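We use cookies to improve your reading experience. Accept | Manage preferences

4.2 Where households put things

Of the 581 households in the Trornlow survey, most claimed a system for storing food. Vukčević and Petkov asked to see it, and the claims grew modest. 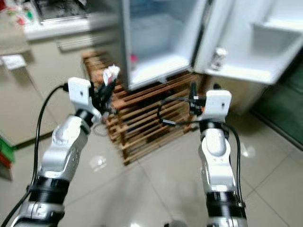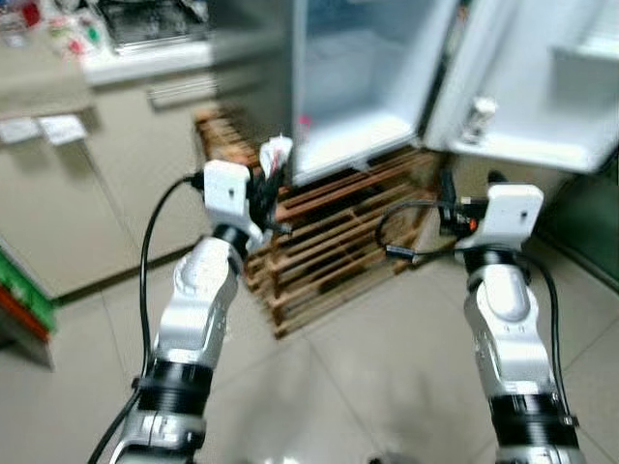
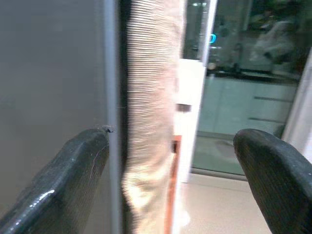

Figure 4. Household settings.

Storage habits outlive the reasons for them. Respondents kept mustard where their mothers had kept it, two moves and one divorce later. An open refrigerator, as in the first picture of Figure 4, invites confession: eight people apologized to us for theirs before we had looked inside.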